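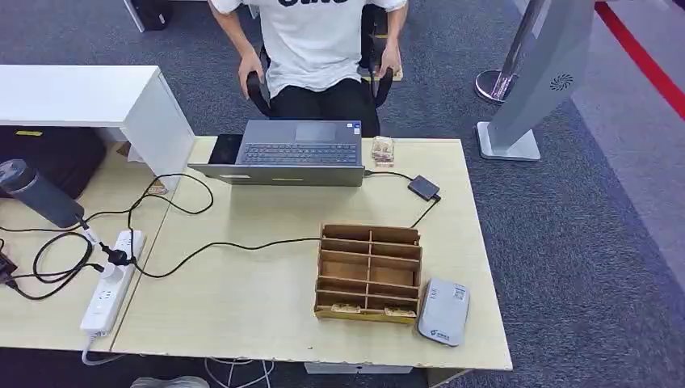

Pullham Packaging Asks Buyers to Test Shrink Wrap Machine Claims Before Signing

Gidcombe, June. Pullham, a maker of shrink tunnels and case sealers, today opened a test program for food and hardware packers who are tired of speed claims that fall apart on the plant floor. The company will run a customer's own product on a Pullham machine, and on a competing model if the customer can supply one, and hand over the full log.

"Every brochure in this trade has a top speed on it, ours included," said Birger Ekström, head of engineering at Pullham. "I would like to know what was in the tunnel when that number was written down. Often it was an empty carton, the same size every time, with the operator's best roll of film."

Pullham's own Ackroyd tunnel is listed at 162 packs a minute. The company says the figure was reached with small, square cartons and no film changes. In a full shift with mixed sizes, the same machine averaged 90. Both numbers will now be printed side by side on the data sheet.

Ekström said he doubts that many other makers will do the same. He is also wary of the phrase "maintenance free," which he has asked the sales team to stop using. Seal bars wear and belts stretch. Heaters drift, and a seal that looks fine at the start of a run may not hold by the end of it.

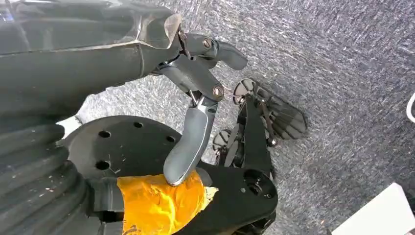 Each test takes two days. The first goes to setup and short runs, and the second to a long run with at least two film changes, done by the customer's staff and not by Pullham technicians. Stops are logged with their length and cause. Film waste is weighed.

Clastenia, a contract packer of dried fruit, went through an early version of the test and did not come away fully sold. "The seals were good. The changeover was slower than we had been told, and the manual was no help," said Carol Pickering, plant manager at Clastenia. "We bought one machine. We had planned on more, and we will see how this one does first."

Pullham has since rewritten the changeover section of the manual. It has not changed the machine, and it makes no promise that a customer's results will match Clastenia's.

Tests are free for packers who bring their own product and film. Freight is paid by the customer. Places can be booked through the Pullham sales office in Gidcombe, which is also open on Saturday mornings.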